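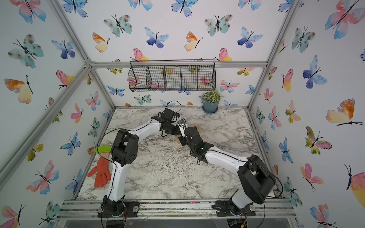 Stovetti cell, overview from the fixed camera.

Stovetti: two-arm fastener and hand tool recordings

Version 7, released 30/04/2024
Maintainer: Sheyla Echeverri
Hardware: Qusai Karam, Majdi Darwish
Conversion scripts: Anas Majali
Built and recorded at the Gilach shared workshop, Rernuvville

Summary

Stovetti is a set of teleoperated episodes from a two-arm cell that members of the workshop built on open shop evenings. The tasks are small bench jobs on unfinished wooden boards: putting a metal part into a hole, taking one out, lining up a hand tool with a fastener. The release holds 2,125 episodes. Of these, 217 are set aside for testing and should stay out of training. The list is in split_test.txt.

Everything was recorded by people driving the arms by hand through a pair of leader arms. No episode was produced by a trained policy.

The cell

The frame is aluminum extrusion, open at the front. Each arm is bolted to a mounting plate on the front rail, and the two reach in toward the middle of a marble-patterned tabletop. The walls are papered in a watercolor butterfly print. A wire mesh basket hangs on the back wall and a potted plant stands in the back right corner. Neither is used in any task.

Mounting both plates on one rail saved material but couples the arms. A hard stop on one side can be measured as a small jolt in the wrist torque of the other. Majdi added corner joints after the first month and the effect dropped, but it is still present in the early episodes. Filter on frame_rev < 2 if this matters to you.

Clean the rail before you remount a plate. Grit under the plate tilts the base enough to throw off the arm-to-arm calibration.

Boards and fasteners

Boards are offcuts drilled on the workshop's drill press. Hole layout was never standardized. Some holes go through, some stop short, and rims are left as the bit left them. Depths for each board are in boards.csv, measured once and not rechecked after use. Expect wear: a hole that has been used all evening is looser than its listed diameter suggests. 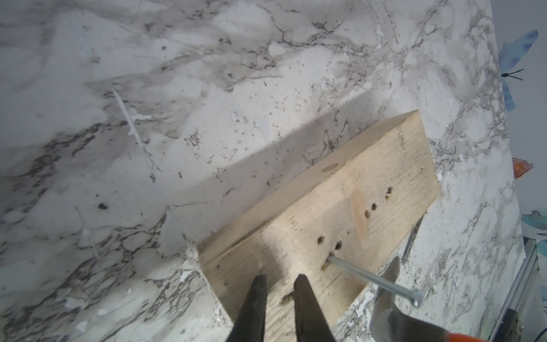

Insertion episodes start with the part already in the gripper. The operator brings the tip over a chosen hole, touches down, and searches with small wrist movements until the tip drops in. The label insert_ok is set when the part stays put after the fingers open. Sawsan Fakhoury reviewed every insert_ok label by eye. Labels for the extraction tasks were reviewed only where two operators disagreed.

The boards are not clamped in most episodes. If one slides during a search, the episode is kept and tagged board_shift. Dropping these makes training look easier than the job is, so please say so if you leave them out of a comparison.

Files

episodes/ one folder per episode
 state.csv joint positions, gripper opening, wrist torque, at 20 Hz
 cam_fixed.mp4 overview
 cam_left.mp4, cam_right.mp4 wrist cameras
 notes.txt operator remarks, often blank
boards.csv hole positions and depths
calib/ camera and arm calibration, one file per recording day
split_test.txt test episode IDs

State rows and video are matched on the host clock. The right wrist camera lags the others by a constant offset, stored in each calib file as right_lag_ms. The loader applies it. If you read the video directly, apply it yourself.

Loading

Install the requirements, then run

python load.py --root episodes --split train

The loader returns episodes sorted by ID. IDs are not in order of recording. Use the start_time field for that.

Known problems

Wrist video goes soft on anything close to the lens, mainly the fingers and the near end of a held tool. Do not use it to estimate finger opening. Use the gripper column in state.csv.

Shadows from the arms cross the tabletop and move with them. A color threshold tuned on one episode will fail on the next.

Gripper force is not calibrated between the two sides. The same commanded value closes harder on the left.

Cable routing changed in October. Before the change, the loops were longer and show up more in the wrist video.

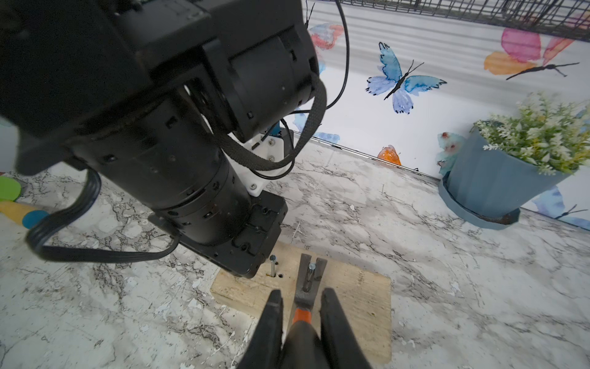
Can the hammer episodes be used to learn striking?

They contain no striking. The hammer is there for the claw, and those episodes cover approach, seating the claw around a fastener, and levering. The arms are position controlled with a low torque limit, and Qusai ruled out hammering because of the gear trains.

License and reuse

Data is under CC BY 4.0, code under MIT. The drawings for the mounting plates are in hardware/. They use the Segura slot pattern, so check your rail profile before cutting.

Corrections to labels are welcome as a pull request against the episode folder. Put the episode ID in the title and leave the video files alone. Label fixes go into the next version and are listed in CHANGES.txt.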